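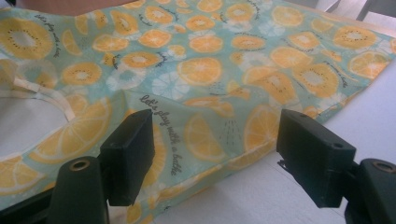
Re: [nenunbridge-readers] Import of old reading logs, page counts

Date: 2019-05-28
From: Mawar Lau

I ran the 2018 logs through the Evel importer last night. Of 3591 entries, 364 were rejected. All of the rejects fall into two groups.

The larger group has no edition given. The importer will not guess a page count from the title alone, so "Uvine, paperback" fails and "Uvine, paperback, 2nd printing" passes. The other group is audiobooks logged in hours. I have left those alone for now.

On the earlier question:

> Would it be simpler to drop page counts and
> go by number of books finished? Half the list
> sets its goal that way already. I would also
> like rereads to count, at least for anything
> over 2000 pages in total, such as the Nasution
> series.

Simpler, yes, but the page field is used for the October summary, and removing it breaks the comparison with earlier years. I suggest keeping both fields and letting each member pick which one the goal is measured against. The default would be books.

Rereads already count. Enter the book again with a new finish date and put R in the notes column. Without the R, the second entry is treated as a duplicate and dropped — this probably explains the short totals three people wrote in about.

Corrections to rejected entries can be sent to me off list, one per line, title first, then edition, then pages. Please don't send the whole spreadsheet back.

Mawar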